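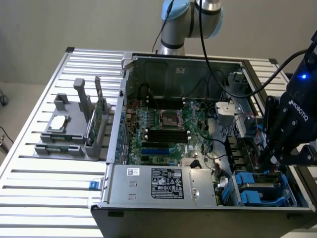

Robot cell on the teardown line, six weeks in

Posted in: Shop Floor Talk > Refurb and Recycling

drawerfullofscrews wrote:

Some of you asked me to come back after the arm was running for real. I work at a refurb shop that takes in office desktops and workstations, mostly lease returns. Larkach sold us the cell and it went live on our second bench line. It does memory, expansion cards and drives. People still open the cases, cut the zip ties and do anything with a stuck screw.

Before the cell we had four people on teardown. Now we have two on teardown, one tending the cell and one moved to testing. No layoffs so far. Last month we put 1600 units through that line, a bit better than before but well short of what the salesman had on his slide.

The main change for me is that I don't pull parts much anymore. I open the case, lay it down, check that the cables are out of the way, press go and watch. My wrists feel better. The day feels longer.

Ask whatever you want.

---

pcb_marlin wrote:

What happens when it can't get a part out?

---

drawerfullofscrews wrote:

It stops and the light on the pole goes yellow. You look at what it's hung up on, clear it, and pick either retry or skip on the screen. We log every stop. There were 301 last month. Most were cables lying over something or a memory latch that didn't open all the way. The old workstations with two banks of slots are the worst for that.

---

Tolley wrote:

So almost one in five boxes needs a person to step in, and a person has to be standing there anyway to load it. I don't see what you bought. I could strip a tower in under four minutes at my old job, and I wasn't the fast one.

---

drawerfullofscrews wrote:

Some boxes stopped more than once, so it's less than one in five. But yes, I'm faster than it is on any single machine. It's the same speed at 3 in the afternoon as it was at 7, and I'm not.

---

benchrat_ohio wrote:

We have a similar setup from Drorard, going on two years. A couple of things to watch.

Pay. Our techs got reclassified as "operators" and the operator grade was lower. It took until December to get that fixed. Get the job title in writing now.

Training. New hires who start on the cell never learn how to take a machine apart. Then it goes down and they're lost. We rotate everyone through hand teardown one shift a week.

---

kestrelhill wrote:

Seconding the rotation. Ours was down all of one Thursday waiting for a cable and half the crew didn't know how to release a CPU.

---

drawerfullofscrews wrote:

Pay hasn't come up but I'll ask. Rotation we don't have. Dilek Uçar runs our floor and she's been open to changes, so I'll bring it to her. She already got them to move the stop button to where short people can reach it.

---

Tolley wrote:

And when two of the four leave, will they be replaced? That's how it went at Prustulton. No layoffs, just nobody hired for a year and a half.

---

drawerfullofscrews wrote:

I don't know. I asked and was told it depends on volume.

---

Tolley wrote:

That's a no.

---

benchrat_ohio wrote:

Not always. We took on three people for testing when more parts started coming through. It's a different job, though, and a couple of the older guys didn't want it.

---

pcb_marlin wrote:

Does it damage boards? We pull for resale so bent pins would kill us.

---

drawerfullofscrews wrote:

It doesn't touch CPUs at our place, those come out by hand. On memory we test every stick, and the reject rate is the same as when we did it ourselves. We had one cracked card slot the first week, from a case that wasn't seated right. My fault, I loaded it.

---

kestrelhill wrote:

Are you using the tray software that came with it or something else? We switched to Baysal and the part counts finally match.

---

drawerfullofscrews wrote:

The one that came with it. The counts don't match. I'll send you a message.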